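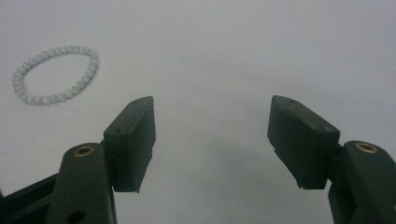

The bracelet drawer

Every household has a drawer where jewellery goes to become string. Mine is in the hall, and in January I emptied it with a view to being ruthless.

It held 14 bracelets, two of which I had ever worn outdoors. The survivors are nearly all plain bead loops, the milky kind with a cat's-eye glow that slides about as you turn your wrist. I bought my first at the Eneck craft market, from a stall that swore it was moonstone. It was glass. I have since grown fond of glass, which doesn't need its moods looked after.

Restringing is the dull part. Driken sells elastic on a reel of 200 metres, enough to see me into my grave and possibly lower me into it. Thread the beads snugly, pull the cord until it complains, then tie a surgeon's knot and tuck it inside a bead. The first three I made flew apart over breakfast.

Storage is simpler. Lay them flat, one to a compartment, away from anything with a hook. I use a cutlery tray from Rusu – the forks have moved in with the tea towels and there have been words.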